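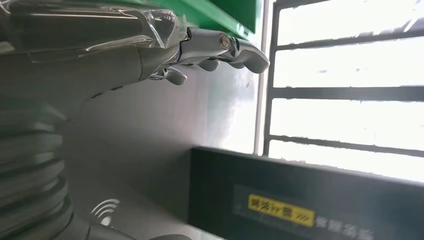
Muammer Karabulut
July 26, 2026. Packing bench, window side.

Spent the morning on the bag check for the Pridholm orders. Routine unchanged: bag on the black platform, height off the post, length off the front scale, then over to the belt. 300 bags on the list, 30 set aside for remeasuring.

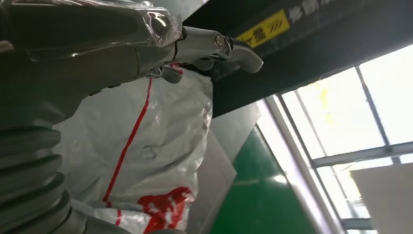 1 min read

Woven sacks are the slow ones. They bulge, and the height changes with how the top is gathered. I now flatten the top before reading – adds a few seconds. Creased print is still a nuisance when sorting by customer.

Green crate stays left of the platform. Lastimero labels run out in August, reorder. 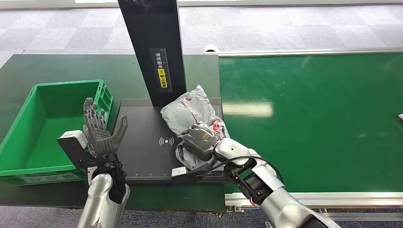 Frimpong thinks the sacks should get their own list, and would rather weigh them first and measure after. Will try it on the 30.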